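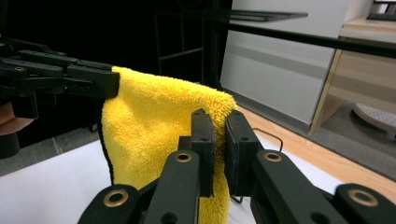

*Abb. 1: Gelbes Mikrofasertuch über dem weißen Tisch, links die schwarz eingefasste Kante*

## 3 Durchführung

### 3.1 Material

Untersucht wurde, wie sich häufiges Waschen auf Mikrofasertücher mit dichtem Flor auswirkt und welche Faltung sich für die Lagerung im Regal eignet. Verwendet wurden gelbe Tücher der Marke Kavik und als Vergleich glatte Baumwolltücher von Cowie. Alle Tücher stammen aus dem Bestand der Lehrwerkstatt Marnoswood. Die Betreuung hatte Morag Geddes.

Die Kavik-Tücher haben einen schmalen schwarzen Saum. Er ist für die Messung praktisch, weil man das Lineal an einer klaren Linie anlegen kann. Beim Baumwolltuch mussten wir die Messpunkte mit Garn markieren.

### 3.2 Waschen und Messen

Jedes Tuch wurde 50-mal bei gleichem Programm gewaschen, ohne Weichspüler, und danach hängend getrocknet. Gemessen wurden Kantenlänge und Trockengewicht. Insgesamt liegen 151 Messwerte vor. Neun davon haben wir gestrichen, weil die Waage nicht auf null gestellt war.

Die Florhöhe ließ sich nicht zuverlässig bestimmen. Der Flor gibt unter dem Messschieber nach, und je nach Druck kamen andere Werte heraus. In der Auswertung kommt sie deshalb nicht vor.

### 3.3 Falten

Verglichen wurden zwei Faltungen: einmal halbiert und dann gedrittelt, oder zweimal halbiert. Vor dem Falten wird das Tuch an der Oberkante aufgenommen und hängen gelassen, bis die Seitenkante gerade fällt. Auf dem Tisch wird es nur noch glatt gestrichen.

Die gedrittelte Form braucht im Regal weniger Tiefe, der Stapel kippt aber früher. Bei den dicken Tüchern springt außerdem die äußere Lage wieder auf. Für die Baumwolltücher gilt das nicht.

### 3.4 Offene Punkte

- Messreihe mit Edwood-Tüchern fehlt noch, Lieferung im Dezember
- Stapelhöhe nach längerer Lagerung nachmessen
- Tabelle 2: Einheit in der Gewichtsspalte ergänzen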